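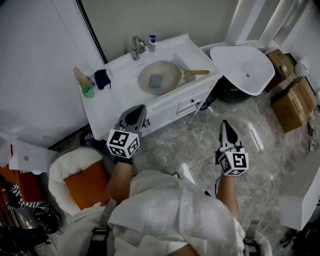
Who can take part in the Linallow camp oral history?

Anyone who stayed at, visited, supplied or opposed the Linallow camp, or who lived along the haul road while it was there. You do not need to have been arrested, given a speech or belonged to a group. People who worked for the quarry or the shire are also welcome.

What we are doing

The Skodthorpe Oral History Group is recording interviews with people connected to the campaign against the Grillmont quarry extension. The camp stood in the lower paddock at Linallow for 399 days. Most of what was written at the time dealt with the blockade of the haul road and the court cases that followed. Much less was recorded about how meetings were run, how people from town and people from further away got along, and what farming families on either side of the creek thought of it all.

The recordings will be kept at the Skodthorpe library, with typed transcripts. Part of the material will be used in a booklet of up to 1000 copies, given free to participants and local schools.

What taking part involves

One interview, recorded as sound only, with a short phone call beforehand to talk over what you would like to cover. We can come to you, meet at the library or do it by phone. Couples and groups of friends can be interviewed together, but each person needs to sign a separate consent form.

You will get a copy of your transcript and can correct it, remove parts of it or withdraw altogether before it goes to the library. You can use a different name. You can also ask for your recording to be closed to the public for a period you choose. If there are legal matters you would prefer not to discuss, tell us in the phone call and we will leave them out.

There is no payment for interviews. Fuel and bus fares within the shire will be reimbursed if you keep the receipt. 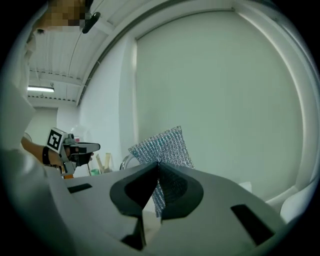

Mesh scrubbing sponge held between gripper fingers.

We especially want to hear from

People who were children or teenagers at the camp
Members of the Bondarchuk Road residents' association, for or against
Truck drivers who used the haul road
Anyone who signed the second petition (658 names) and remembers how it was collected
People who left the camp early, or fell out with it

We already have several interviews about the final eviction and do not need many more on that subject alone, although we will not turn anyone away. 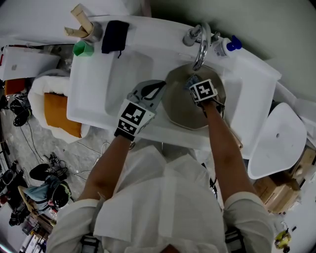
Newsletters, minutes, banners, rosters and photographs are useful to us as well. Please do not post originals. Bring them to the interview and we will scan them and hand them back. Label anything you can with a name and a place, even if you are unsure of the year.

Interviewers wanted

We also need 2 more interviewers. This is unpaid. You should be a patient listener, have your own transport and be comfortable talking with people whose views on the quarry differ from yours. Training is held at the library in February, starting at 6.30 pm. Recorders are supplied.

How to get in touch

Leave your name and a phone number at the library desk in Skodthorpe, marked for Vasylyna Nazarenko, project coordinator. Please mention whether you are offering an interview, papers or help with interviewing, and the best time of day to ring. Interviews can be arranged in English or Ukrainian.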